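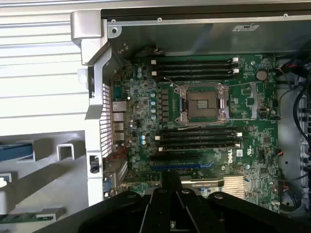 Old workstations are so much fun to look inside! Larysa Bilyk and I spent a happy afternoon at Palamarchuk with the covers off. I've had a soft spot for big Dell boards ever since my first one came home in the back of Narendra Mittal's car – eight memory slots felt like a small city to me then, and they still do.

With the processor out you get to admire the socket itself, all those tiny gold contacts inside a metal bracket. Larysa could look at them all day (so could I). We had the metalwork to enjoy too, and I love how ribbed metal catches the light.
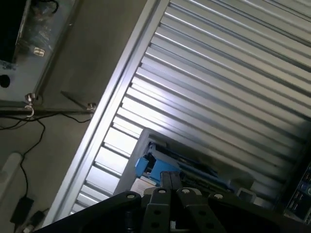 *Bright ribs, gray shadows and a little blue down below.*

Then there's the color! People think of computer insides as gray, but look for the blue latches on the power supply and the lower drive bay, and the blue and red SATA cables over by the drive cage. 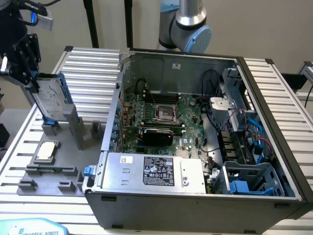

My own machine at home is much plainer, and I'm a bit jealous. Larysa wants to do printers next, and Narendra has promised us 2 from his garage in Istby.

Sep 18, 2019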